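Unit 4. Laying out and folding fleece pants
Revised 21st June

Prerequisite: Unit 3 (woven trousers, crease folds). Bring the Daher tables; they are used again in Section 4.3.

## 4.1 Why fleece is treated separately

Fleece has a raised surface on one or both faces. Two fleece surfaces in contact grip each other, so a fold that is slightly out of line cannot be slid into place as it can with cotton twill. It has to be opened and made again.

Fleece is also bulky for its weight. Thickness in a folded stack depends on the pile height and on the air held in it. In the Busto exercise, a stack of fleece pants measured 77 mm directly after folding and 70 mm after standing under a board overnight. Record both values. The first governs handling and the second governs shelf spacing.

## 4.2 Laying out

Terms used below:

- **Rise**: distance from the crotch point to the top of the waistband.
- **Crotch seam**: the curved seam running from the front waistband, between the legs, to the back waistband.
- **Gathered waistband**: a waistband drawn in by elastic, narrower at rest than the cloth below it.

A flat surface longer than the garment is required. At home this is usually a bed. A mattress gives under pressure, so smoothing is done with the flat of the forearm and light strokes. Any finished stack stays on the same surface but clear of the working area.

Lay the garment front side up and spread the legs until the crotch seam is free of tension. Creases running out from the gathers are normal. They come from the difference between the relaxed elastic and the full width of the cloth, and pulling the waistband flat only moves them.

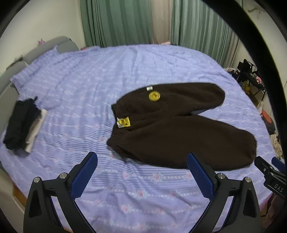
*Fig. 4.1. Dark brown fleece pants laid sideways on a bed, waistband to the left. Soft creases follow the crotch seam. Folded stack at far left.*

Note in Fig. 4.1 that the two legs do not present the same outline: the lower one looks wider and longer. Before folding any pair laid out this way, bring the legs parallel and compare them at the hem. A difference that remains after straightening is recorded as a cutting or sewing fault. A difference that disappears was a layout error and is not recorded.

Cuffs are turned out fully before the first fold. A tucked-in cuff adds two layers at the end of the leg and throws off the length measurement.

## 4.3 Fold sequence

1. Bring one leg over the other, matching inseams.
2. Tuck the point of the crotch seam inward so that the long edge is straight.
3. Fold the hems up to the base of the waistband, leaving the elastic uncovered.
4. Fold once more across the middle.

The Ernico method reverses steps 2 and 3. It is faster but leaves the crotch point projecting from the stack. Either is accepted in the practical if used throughout.

## 4.4 Tags and stickers

Remove paper stickers before folding. Under pressure the adhesive transfers to the pile and lifts fibers when peeled. Peel along the direction of the nap, slowly, holding the cloth down on both sides. Labels on the waistband are checked for stitching first; sewn labels stay.

## Exercise

Using the Getov sheet, compute the shelf length needed for a single row of 600 mm stacks, allowing almost 70 mm clearance between neighbors. Total shelf length available is 2,049 mm. State the number of whole stacks and the remainder.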